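Progress report, second period
Project: Household small-goods reuse and sorting study
Prepared by: Hedvig Hägglund, Endau
For: Hertta Manninen, Forsberg program office
9/29/23

## 1. Status

The study is on schedule for two of its three work packages. Work package 3 (resale channel) is behind plan by one reporting step, for reasons given in section 4. Spending is within the approved budget, and no change to the grant total is requested.

The purpose of the study is unchanged: to find out what share of small mixed household goods, the kind that usually leaves a home in a bag or box at moving time, can be sorted at the source and passed on without a central depot. Furniture, textiles, and electrical items remain out of scope.

## 2. Work package 1: Category list

The category list was revised after comments from Stepan Romaniuk. The first version sorted items by room of use. This failed for bathroom and kitchen fittings, which households store together and often cannot assign to a room once they are detached. The revised list sorts by main material first and by function second.

Items made of two materials are entered under the one that decides the disposal route. A rigid plastic fitting with a flexible rim is therefore entered as rigid plastic, with a note. Items whose function is unclear to the household go to a holding category and are reviewed at the end of the sorting session. 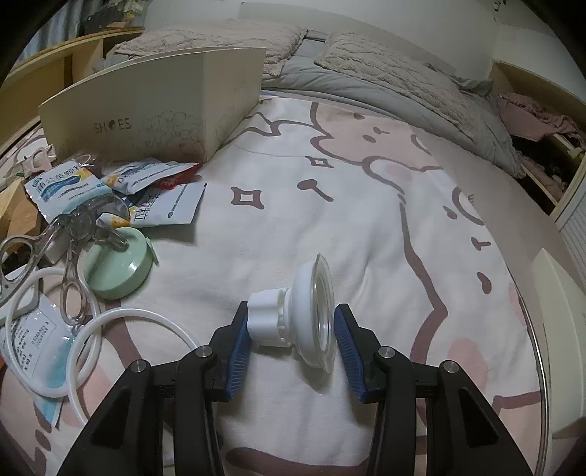

The holding category was used more than expected in the first households and less after the instruction sheet was rewritten. The old sheet asked people to name each item. The new one asks only whether they would use it again, and if not, what it is mostly made of. Caradog Bevan has checked the new wording against the municipal waste guide and found no conflicts.

One question remains open. Packaging kept for its own sake — gift boxes, tins, shoeboxes — can be counted either as goods or as containers. For this period it was counted as goods when offered empty and left uncounted when it held other items. We would like the program office to confirm this rule before the final data set is closed.

## 3. Work package 2: Home sorting sessions

Sessions follow the protocol approved in February. The household gathers its small goods in one place, sorts them against the category list, and marks each group as keep, pass on, or discard. A session is limited to 300 items, and anything above that is left for a second visit. Beds and tables are both accepted as sorting surfaces. Beds give more room, but small round items roll toward the middle and have to be gathered again.

Wooden items caused the most discussion. Households tend to mark them as keep even when they have no use for them, and stamps, blocks, and loose lids were often moved between groups before a decision was recorded. The recording form now has a field for changed decisions, added at the request of Åsmund Strömberg.

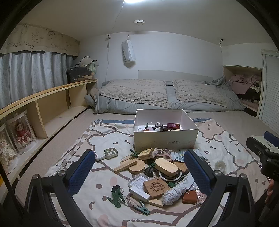 *Figure 2. Small goods on a bed, with an open shoebox and several wooden items.*

Data entry is complete for all sessions held to date. Two forms were returned for missing material codes and have been corrected.

## 4. Work package 3: Resale channel

The agreement with Pridumar for a trial resale shelf has been signed. Delivery of the shelving was delayed, and the trial could not open in this period. Drametti has offered temporary storage for up to three weeks, which we have accepted. The delay affects only the sales figures and has no bearing on the sorting data.

## 5. Next period

- Open the trial shelf at Pridumar.
- Close the category list after a reply on the packaging rule.
- Hold the remaining home sessions, including second visits.
- Send the draft data set to the program office for comment.

Questions on the budget should go to Stepan Romaniuk. Questions on method can be sent to me directly.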